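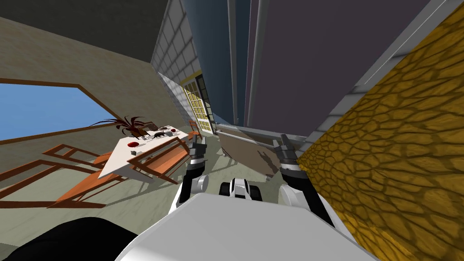

tinplate_hare wrote:
Back from the Saturday open day at Jiltumer's place in Clirkcombe and I have to tell somebody, so you lot are getting it! I went for the arms and stayed for the simulator. They had the two-armed robot (they call it Dalgate) running in a computer-made dining room on the big screen, and you stand at a desk and steer it yourself with a pair of handles. The view is from just over the robot's own shoulders, so you've got an arm going up each side with a dark grey gripper on the end, and the room tips over with you when you lean. I had the whole place on a slant within a minute, table, chairs, window and all. The job they'd set was clearing the table, and I was so busy trying not to clout the spiky plant on it that I forgot to close my left hand on anything. Eight minutes in the queue for a three minute go and I went straight back and queued again.

Posted 18:42

gorseandgrit wrote:
Glad you had fun but I was there too and came away a bit flat. It was a video game. I drove 200 miles to see a robot and most of the day was a telly.

tinplate_hare wrote:
But the real one was in the next bay! They ran it on the hour. Did you not go through?

gorseandgrit wrote:
I did, at two o'clock. It picked up a sponge, put it down, picked it up again, then we all clapped. Seven minutes including the safety talk.

Marrowfat wrote:
I liked the sponge.

kettle_of_eels wrote:
I went round with my daughter and she'd disagree with you, gorse. She did the sim first and THEN watched the real arms, and because she'd just had a go at the same thing she could see how hard it was. She kept whispering "it's going to twist, it's going to twist" and then it twisted. I don't think she'd have given it a second look otherwise.

Also, does anyone know why the walls are so loud in that room? That yellow one on the right with the cracked-earth pattern was practically shouting at me.

tinplate_hare wrote:
I asked the lad on the desk! He said they change the walls and floors between runs so the software doesn't get used to one kitchen. They've got 700 rooms apparently. The one I had was quite tasteful apart from that wall (I'd have the tall cream glass door in my own house tomorrow).

old_solder wrote:
He's right as far as it goes, but I'd be careful with the number. A lot of those will be the same room with different paint. I used to work with arms like these and changing the wall is the cheap bit. What catches you out is how things feel. A cup in a simulator weighs what you tell it to weigh. A real one has tea in the bottom and a wonky handle.

tinplate_hare wrote:
Fair, and I did ask about that. He said they test on the real arms every afternoon and the sim is for practising the reaching and the looking. He didn't claim it did more. I thought they were pretty straight with people all day, to be fair to them.

old_solder wrote:
Then that's a good sign. The last open day I went to told us it would be doing the ironing by Christmas.

gorseandgrit wrote:
All right, I'll give them that, no big promises. I still think it should say on the poster that it's mainly simulator. And more benches. And the tea ran out.

kettle_of_eels wrote:
Agreed on the tea.

Fuchs_fan wrote:
Missed it, gutted. Is it worth going to the next one if I don't know anything about robots? And is it the Fuchs building or the new one past the roundabout? Their page says both.

tinplate_hare wrote:
Yes, go! I know nothing either, I repair clocks. It's the old Fuchs building, green door round the side, and parking is in the field opposite so wear boots. Next one's in October. Get to the desk before eleven if you want the handles, the queue was out of the door after lunch. And tilt your head back to the middle before you start reaching, or you'll spend your whole go looking at a kitchen sideways like I did.

Marrowfat wrote:
What was on the table besides the plant? I only got to watch from the back.

tinplate_hare wrote:
A little red dish near the front, something like a small white cup, and some white bits scattered in the middle that I never got near. I was going for the dish both times. Second go I got both fingers round it and lifted it clear, and a small boy behind me cheered.

Marrowfat wrote:
See you in October then. I'll bring a flask.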